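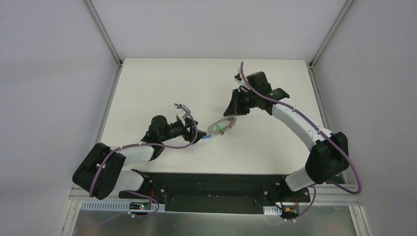
带小配件的珠串手链，入册时配件要不要另立一条？

配件仍连在珠串上的，与珠串合立一条，在“附件”栏注明颜色和所在位置；已经脱离珠串的，另立一条，并在两条之间互相注明编号。

发件人：Yetunde Babalola
收件人：Clerodell 小件饰品整理邮件组
主题：回复：珠串、发圈类小件的入册口径与收纳办法（第二次征求意见）

各位同事：

Anderson Pimentel 先生上周就珠串类小件的登记提出了若干问题，邮件附于文末。登记组与库房已就此会商，现将答复意见和拟修订的条文一并发至本邮件组，请各点阅后反馈。凡与现行《小件饰品入册须知》不一致之处，在修订稿正式下发以前，仍以现行须知为准。上面的一问一答拟放在修订稿首页，各点来信问得最多的就是这一条。

一、关于整理范围

本次整理的对象为 Portela 库房移交的小件饰品，移交清单共列 364 件。截至上月底，已完成入册 221 件，其余各件仍在原移交盒内，按原顺序存放。请各点在领取时核对盒签，盒签与清单不符的，先退回库房更正，不要自行改写。

移交清单当年是按材质编的，珠串、发圈、胸针、纽扣混在同一页上，查找十分不便。本次入册改按形制归类，材质降为说明项。原清单编号全部保留，填入“旧号”栏。有同事建议借此机会废止旧号，登记组未予采纳：Jomeo 展览借件时使用的就是旧号，借据尚未结清，贸然废止会使借据与实物对应不上。

二、关于珠串类

珠串类包括手链、项链、脚链以及无法判明用途的穿珠成品。登记组对下列事项作统一规定。

计件。凡穿在同一根线或同一根弹力绳上的，无论珠子多少，计为一件。断线后珠子仍装在同一小袋内的，也计为一件，并在“现状”栏写明“断线”。珠子颗数不作为必填项。此前部分登记员逐颗点数，用时甚多，且不同的人点出的结果常有出入，今后仅在借出和归还时点数，由交接双方共同签认。

颜色。半透明珠子的颜色受底色和光线影响较大，请一律将实物平放在白色台面上，在日光色灯下判定。颜色名称使用须知附表中的用词，附表没有的，可写“近某色”，不宜自拟名称。“奶茶色”“琥珀感”“焦糖渐变”一类写法已在抽查中多次出现，检索时无法归并，请各点自查改正。同一件上有多种颜色的，先写占多数的，再写其余，个别异色珠子或小饰片单独写一句。

材质。未经检测的，只写肉眼所见的性状，例如“半透明”“不透明”“有光泽”，不写“玻璃”“树脂”“玛瑙”。旧清单上已有材质名称的，照录于“旧清单原文”栏并加引号，不移入正文。Gleice Seixas 女士在会商时提出，旧清单中的“水晶”一词系当时统称，不能作为判断依据，登记组同意此意见。

尺寸。手链量取平放时外缘的最长处和最宽处，不拉伸，不套在量棒上。弹力绳老化后受力容易断开，过去有过因量取内周长而致断线的情况。项链如能打开，量展开后的全长；扣头锈死打不开的，按手链办法量取，并注明“未展开”。

三、关于发圈、弹簧绳及其他螺旋形小件

此类在旧清单中写法极不统一，有“电话线圈”“弹簧圈”“塑料绳”等多种，同一页上相邻两行的写法也不相同。现统一以“螺旋形圈”为上位名称，用途确定的，在其后加括号注明“发圈”；用途不能确定的，不加注。

螺旋形圈大多曾经受力变形，登记时保持现状即可，不作复原。网络上流传用热水浸泡使其回缩的做法，对于日用品或许可行，对入册件一律禁止。曾有同事出于好意将一件松弛的旧圈用温水处理，取出后表面发白，至今未能恢复，该件现状说明已重新填写。

测量时记录外径和圈体粗细两项。外径取放松状态下平放的最大处，若呈扁圆，则记长短两个数。透明件放在白色台面上轮廓不易辨认，读数时可在下面垫一张灰卡，读完后撤去。 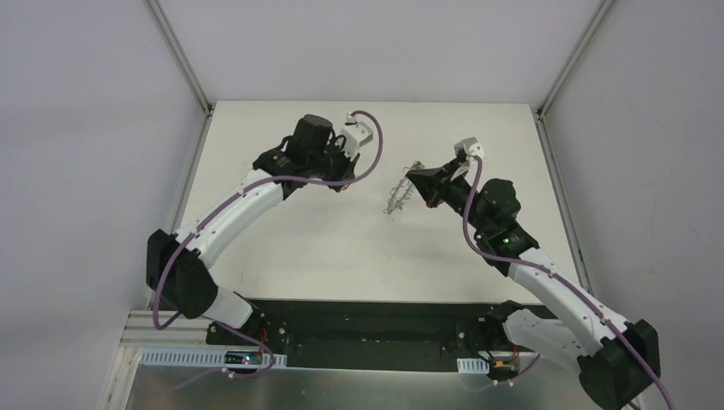
灰卡由库房统一配发，背面印有 Grurnen 字样的一批表面略粘，请停止使用并退回。自行裁剪的深色卡纸可能掉色，不得与实物直接接触。

对于两件以上相互缠绕的螺旋形圈，先整体登记为一个临时号，由库房安排两人共同分解，分解后再各立一条。一人独自操作容易牵动旁边的圈体，请务必等待安排。若当日不能完成，连同托盘一并加盖，盖上写明临时号及停手时的状态，次日由原操作人继续。

四、关于台面与取放

各点反映工作台使用情况不一，现重申如下。

小件饰品的登记一律在白色专用台面上进行，台面上同一时间只放一件待登记实物。已登记和未登记的盒子分放左右两侧，不得叠放。开工前用不掉絮的干布擦拭台面，收工时再擦一次，擦拭前先俯身平视台面，确认没有散落的珠子。透明珠子在白色台面上很不显眼，去年清洁时有珠子随布带走，后在布缝中找到。

取放珠串时托住整圈，不提一端。需要翻面的，以硫酸纸衬底，连纸翻转。用镊子的，选用圆头包胶的一种，尖头镊子只用于夹取棉线，不得用来挑珠孔。

饰片、吊坠等与珠串相连的小配件，登记时应理顺，使其平躺在台面上，不压在珠子下面。若配件已经脱落，先在原位置旁边照相留底，再行移动。请注意：配件落在珠串旁边，并不足以说明其原属该珠串。两者能否归为一组，须有旧清单、旧照片或连接痕迹之一作为依据，三者皆无的，各立一条，“备注”栏写“同袋移出”即可。

五、关于包装与存放

修订稿拟取消原来的大袋混装，改为一件一袋，袋上写新号，袋内不放纸条。珠串类平放于浅盘，每盘铺一层无酸薄纸，盘底不垫海绵。海绵日久发粘，此前在胸针类中已造成损失，清理工作延续至今。

螺旋形圈和弹力绳类应与其他塑料制品隔开存放。此类物品久置后可能析出油状物，接触到邻近珠子的表面会留下印痕。Fongchan Thaweesak 女士在八月的巡查中发现有浅盘出现这种情况，相关各件已移出单放，其“现状”栏由她本人补记，其他登记员不要覆盖。

小袋由库房统一采购，首批 2,000 只已到，存放于 Portela 库房北侧柜内，领取时在簿上签名。有同事询问能否沿用各点自备的自封袋，登记组意见是暂不沿用；已经装入自封袋的，不必专门返工，待下次调阅时顺带更换。

浅盘标签写在短边，朝向柜门。标签内容为盘号、形制类名和起止新号，不写内容描述。盘内件有借出的，在空位处放置借出卡，归还后撤卡，卡片交回登记组归档。

六、对来信中几个具体问题的答复

Anderson Pimentel 先生来信中的第一问，即断线珠串是否重穿，答复如下：入册阶段不重穿。确需展出的，由借方提出书面申请，经登记组和库房共同同意后，使用新线重穿，旧线装入小袋随件保存，并在“处理记录”栏写明珠子排列依据。没有旧照片可据的，不得凭审美排列。

第二问，即同一袋中移出的手链与螺旋形圈能否合为“一套”，答复如下：“套”只用于旧清单已明确写为一套，或者有同一包装、同一铭记为证的情况。同袋存放多系当年整理人为图方便所为，不作为成套的根据。来信所举的那一袋，请拆为两条，互注旧号。

第三问，即是否可以用清水擦拭珠子表面的浮灰，答复如下：可以用干燥软毛刷轻扫，水和清洁剂一律不用。珠孔内的积垢保持原状。

第四问，即登记表“名称”栏可否写得更生动一些以便日后展览选用，登记组理解来信的用意，但名称栏服务于检索，仍请按“颜色＋性状＋形制”的次序填写，例如“浅褐色半透明珠串手链”。展览所需的说明文字可写入“选用参考”栏，该栏不限字数，也不参与检索。

七、反馈办法

请各点于本星期五下午五时前，将意见直接回复至本邮件组，并在主题中保留“第二次征求意见”字样。涉及具体件的，写明新号；尚无新号的，写旧号。对颜色附表有增补建议的，请附上色样，寄交 Mohit Bhardwaj 先生，由他汇总后统一比对。逾期未反馈的，视为没有意见。

修订稿定稿后将以附件形式发出，各点打印一份置于工作台旁，旧版须知收回。收回时请注意旧版页边常有手写批注，其中一些记录了具体件的情况，应先抄入相应条目的“备注”栏，再行交回。

此致
敬礼

Yetunde Babalola
Clerodell 小件饰品整理项目　登记组

Anderson Pimentel 写道：

> 登记组并各位同事：
>
> 本点近日领到的几盒以珠串和发圈为主，登记过程中遇到一些须知里没有写明的情形，现整理如下，请予指示。
>
> 一、断线珠串较多，珠子装在袋底，原线尚在。是否应当在入册前重新穿好？本点有同事会穿珠，用料也不多，但担心次序有误，故一直未动。
>
> 二、有一袋内同时装有一条手链和一只螺旋形的圈，两者均为半透明。旧清单分列两行，中间隔了别的物品。有同事认为应属一套，也有同事认为只是恰好放在一起。本点意见不能统一，暂以临时号登记。
>
> 三、部分珠子表面有浮灰，影响判定颜色。可否用湿棉签擦拭？若不可以，请说明允许使用的工具。
>
> 四、名称栏现行写法较为单调，打印出来整页看去几乎相同。展览方面选件时曾向本点抱怨，说看名称想象不出实物。能否允许适当描写？
>
> 另有一件小事：珠串上的小饰片，有的连着，有的已经掉下来，本点过去的做法是一概另立一条，Jomeo 那边的做法似乎是一概合并。两边的册子将来要并在一起，希望能有统一的口径。
>
> 以上各项不急于当日答复，但后面待登记的几盒中同类情形不少，若能在开新盒之前得到意见，可以免去返工。
>
> 此外，前次征求意见时本点提出过灯光问题，现已更换灯管，颜色判定较前一致，此项可以销去。
>
> Anderson Pimentel

--
本邮件组仅供项目内部讨论使用。转发至组外须经登记组同意。
退订或更改收件地址，请写信至登记组，并注明所在登记点。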